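Folding plain white towels on a table: a thread

1/
A few people asked how I fold the thin white towels after I mentioned folding in the December posts. I'm putting it all in one thread so I can link to it. It covers the table, the towels, the fold and where they go afterward.

2/
I don't mean big bath towels. I mean thin cotton ones you use for drying dishes, lining a bread basket or wiping hands. Bath towels are thicker and I fold them in thirds. Everything below is for the thin kind.

3/
First, the table. I folded on the bed for years. The mattress gives under your hands, so every time you press a crease the towel slides toward the dent. A hard flat top fixed that on the first day.

4/
You don't need a special one. A desk works fine. I like a pale top with straight edges, big enough that the towel can be opened out all the way with some table left on both sides. If the towel hangs over the edge, its own weight pulls it crooked.

5/
Rounded corners are good to have. My old table had a chipped square corner and it snagged loops out of two towels before I sanded it.

6/
If you fold at a desk, look out for the cable hole. Mine was right where I wanted to lay the towel, and a hem corner would drop into it. I now work nearer the front edge and leave the back of the desk alone.

7/
Wipe the top down before you start and let it dry. White cotton picks up whatever is there. Pencil, coffee, crumbs. I use a damp cloth and then a dry one. I gave up on spray cleaner on folding days. It left a smell in the cotton that hung around until the next wash.

8/
The towels. Most of mine are Solleo, bought in packs of 6. They came a little stiff and got softer after several washes. They also shrank, more in length than in width, so what was a neat half fold when they were new isn't one now.

9/
I have a few from Haberkorn too. Heavier, with a wider hem. They fold well but they make a taller stack, and mixing them in with the thin ones makes the pile lean. I keep them in their own pile at the end of the shelf.

10/
Wash everything before the first fold. Store creases are pressed in hard and they're almost never in the middle. If you fold along them you get a lopsided towel forever.

11/
I take them out of the dryer while they still have a tiny bit of warmth in them and give each one a single hard shake. If they've sat in the basket overnight I put them back in for a few minutes with one wet washcloth. I don't iron them. I tried it one Saturday and it took most of the morning.

12/
OK, the fold.

Lay the towel out lengthwise with one short end toward you. Smooth from the middle out to the sides with flat hands. If you smooth from one side to the other, you push all the slack into one edge and then have to chase it.

13/
If the towel has something printed on it, decide now which way it should end up. I want the print on the outside, so it goes face down on the table to begin with. If you don't care about the print, skip this. I'd still lay them all the same way up.

14/
Take the near end with both hands, one on each side. Not right at the corners, a little in from them. If you hold only the corners, the middle sags and drags behind. Keep the fabric slightly tight between your hands, lift it a little and bring it up to meet the far end.

15/
Set it down on both sides at the same time. This is the step most people rush. If one side lands first, the other side lands crooked and you get a little wedge at the hem. When that happens, open it back up and do it over. Tugging at the corner only moves the wedge somewhere else.

16/
Press the crease with the side of your hand, once, middle out to the ends. Then turn the towel a quarter and fold in half again the same way. Smooth the top layer last. It always ruffles a bit, even when the layers under it are flat.

17/
For a narrow drawer, fold once more so you have a small rectangle. On an open shelf I stop one fold earlier. The bigger rectangle sits flatter and doesn't tip when I pull one out.

18/
Thin cotton shows every mistake. The hem is thicker than the rest, so if both hems end up on the same side, that side of the stack rises. I turn every other towel around. It looks fussy when I write it down, but it takes no extra time once your hands know it.

19/
Three pictures from the table. One of the towels has a thin black outline of an arrow on it, pointing down, with a small curved mark like a bit of a face inside the arrowhead.
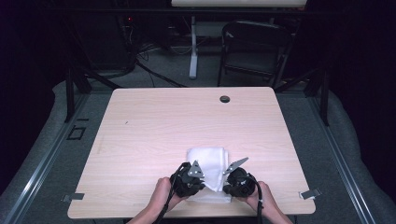
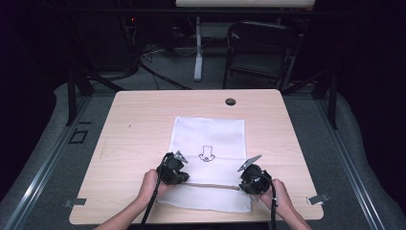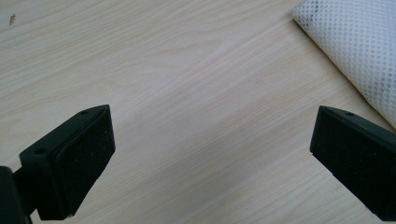
Folded up small in the first, opened out with a crease across the lower part in the second, and bare wood grain in the third.

20/
Where they go
Folded edge to the front, loose edges to the back. You can grab one without unfolding its neighbor. I stack them low, because a tall pile of thin cotton starts to slide as soon as someone takes one from the middle, and in my house they always take one from the middle.

21/
Clean ones go on the bottom. Lift the pile, slide the new ones under, put the pile back. Before I did this, the same few towels were getting all the use and going gray, and the ones at the bottom looked like they'd just been bought.

22/
Gray towels: a longer soak helped mine more than extra detergent did. Warm water, washing soda, a few hours, then a normal wash. Skip the fabric softener on anything you dry dishes with. It leaves a film and the water just beads up and moves around.

23/
When one gets too worn for the kitchen I cut off a corner of the hem. A missing corner means it's a rag now and lives under the sink. That way I don't have to decide again every time I take it out of the dryer.

24/
Somebody asked if this is worth doing at all. I used to fold for a guesthouse in Stostcombe that had 300 of these in rotation, and there it mattered a lot, since the linen closet was narrow and a bad fold meant the door wouldn't shut. At home it matters less. I still prefer opening the drawer and seeing flat edges.

25/
Next thread is fitted sheets. I'm still not happy with how I do the second pair of corners, so it may be a while.

Last updated: December

Comments

The quarter turn was what I was missing. I kept folding the same direction and ended up with a long skinny strip, then rolling it because I didn't know what else to do with it.

Do you do anything different with linen? Mine won't hold a crease at all unless it's damp.

> Damp is right for linen. I fold it a little damp, leave it on the table until it's dry, then put it away. Don't stack it before that.

I worked in the laundry at a hotel in Plavthorpe and we put through 3000 pieces a week. Same rule about setting both sides down together. We folded in thirds, though, so the hem was hidden. Try it if your shelf is deep enough.

> My shelf is too shallow for thirds, but I'll try it with the Haberkorn ones.

Cutting the corner off the rags is a good idea. Doing that tonight.

Are the Solleo ones still sold in the small packs? I could only find bigger ones last time I looked.

> I haven't bought any in a while, so I don't know. Sorry.

I fold on top of the dryer and it's too small. Going to try the desk.

More threads

Sorting the drawer under the oven
Washing soda, what I use it for and what I don't
Bath towels in thirds
A shelf liner that doesn't curl up
What I keep in the rag bin
Pillowcases, the quick way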